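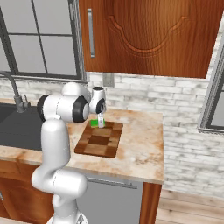

O braço branco junto à tábua aos quadrados, na cozinha simulada do dia aberto da Mastbridge.

Fui ao dia aberto da Mastbridge a pensar que ia ver robôs e comer bolachas grátis, e voltei com uma lista de dicas de cozinha no bloco de notas! Quem segue esta página sabe que eu aproveito tudo (até as cascas de batata), por isso cá vai o relato, misturado com o que já experimentei em casa desde então.

A demonstração era toda em ecrã grande. O Ilari Pesonen, que conduzia a sessão, explicou que o braço trabalha primeiro numa cozinha feita em computador e só depois vai para uma a sério, para não andarem a partir loiça. A cozinha simulada tem o seu encanto: armários de madeira avermelhada, parede de tijolo branco, uma torneira alta de pescoço curvo e um lava-loiça escuro de que gostei tanto que perguntei onde se comprava. Riram-se. Não se compra, é um desenho.

O programa chama-se Osis e, pelo que nos disseram, levava 3858 ensaios feitos até àquela manhã. Eu, que limpo a minha bancada umas quantas vezes por dia sem pensar em nada, fiquei a olhar para aquilo com outra atenção. O Ilari ia falando do que dá trabalho ao robô, e eu ia reconhecendo a minha própria cozinha em cada frase.

Primeira coisa que trouxe: afastar as coisas umas das outras. Ele contou que um objeto encostado à parede é um tormento para a garra, falta espaço para os dedos. Ora, eu tinha o saleiro, o frasco das colheres e o azeite todos colados ao azulejo, e atrás deles uma faixa de gordura que nem vos digo. Puxei tudo um palmo para a frente e agora passo o pano por trás sem desmontar meia cozinha.

Segunda: a esponja precisa de um sítio fixo. Pode ser um pires velho, um suporte de arame, o que houver, desde que escorra. A minha andava a passear entre a banca e o fogão e cheirava mal ao fim de poucos dias. Desde que a ponho de pé num suportezinho com furos dura bem mais. E não a usem na tábua depois de cortar frango cru, por favor! Para isso tenho uma escova à parte, que lavo com água bem quente e detergente.
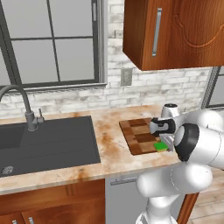
Já o Wenceslao Arancibia achava que começar pela esponja era começar pelo mais difícil, porque uma coisa mole muda de forma quando se aperta e a garra tem de adivinhar quanta força fazer; ele teria começado por uma caneca. Ficaram os dois naquilo um bom bocado, e eu a tirar apontamentos.

Foi dessa conversa que me veio a terceira dica, a da força. Esfregamos as tábuas de madeira com demasiada gana. Com o lado verde da esponja e o braço todo a carregar, a fibra levanta e a tábua fica áspera. O que eu faço agora é isto: sal grosso, meio limão, movimentos leves no sentido do veio, enxaguar depressa e secar logo com um pano. Depois fica de pé, a apanhar ar dos dois lados. Deitada na bancada com água por baixo é meio caminho andado para empenar.

Se a vossa tábua for de quadradinhos colados, como a da demonstração parecia ser, mais cuidado ainda com a água. Nada de a deixar de molho, e máquina de lavar loiça nem pensar. A minha custou-me 65 euros e a primeira que tive abriu pelas juntas por causa de uma única lavagem (a culpa foi minha, estava com pressa). Uma vez por mês leva óleo mineral próprio para alimentos, fica a noite inteira a beber e de manhã tiro o excesso com papel.

Para bancadas claras com veios, se forem de pedra a sério: nem limão nem vinagre. Sei que acabei de vos mandar buscar um limão, mas é para a tábua, e esfrega-se a tábua dentro do lava-loiça! Na pedra uso água morna com uma gota de detergente neutro e um pano de microfibra bem torcido.

Ainda perguntei quando é que um braço destes me vem arrumar a cozinha. O Ilari encolheu os ombros e disse que em agosto há outra demonstração, dessa vez com loiça verdadeira, e que eu podia levar a minha. Vou levar os pratos lascados, claro.

Quem quiser ir, a inscrição faz-se à entrada e convém chegar cedo, que as cadeiras da frente desaparecem num instante. Levem casaco, a sala é gelada.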